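Carkgate Makers Forum > Student Projects > Two-arm nail project, arms disagree about where the table is

tsehay_b
2024-08-17
We're the student group doing the manicure task for the Kobori challenge. Two arms, one hand flat on the table between them. The left arm is fine. The right one drifts as the session goes on, and by the end it's about 5 mm too high. We have 122 recorded runs so far and I don't want to throw any out.

dportela
Is the table bolted to the frame or just sitting in it? Ours shifted every time somebody leaned on the front rail.

tsehay_b
Bolted. We checked it in May and again last night. Current setup:

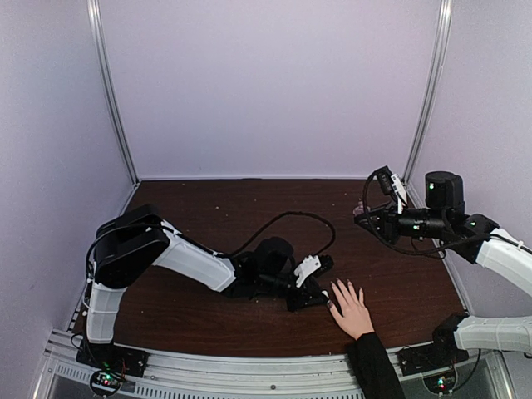 How long do you leave the arms powered before you calibrate?

Twenty minutes at least, with both arms moving slowly through their full range. Calibrating straight after switching on gave us a different zero each time.

kaz_tanabe
I don't agree that it's warm-up. If it were, the left would drift as well. I'd look at the wrist camera cable on the right arm first. If it pulls at one end of the travel, the wrist gets dragged and the error looks like height.

dportela
The left might drift less if it does less work. Which arm moves more in your task?

tsehay_b
The right, by a long way. The left mostly stays close to the thumb.

kaz_tanabe
Fair enough, but try the cable anyway. It takes five minutes.

ilham_p
Whatever it is, please don't merge those runs with new ones until you know. We mixed 50 bad runs in with 313 good ones last year and had to retrain from the start. Put them in a separate folder and note the offset.

tsehay_b
Will do. Pendo is redoing the cable ties tonight, then we'll try the longer warm-up separately so we can tell which one did it.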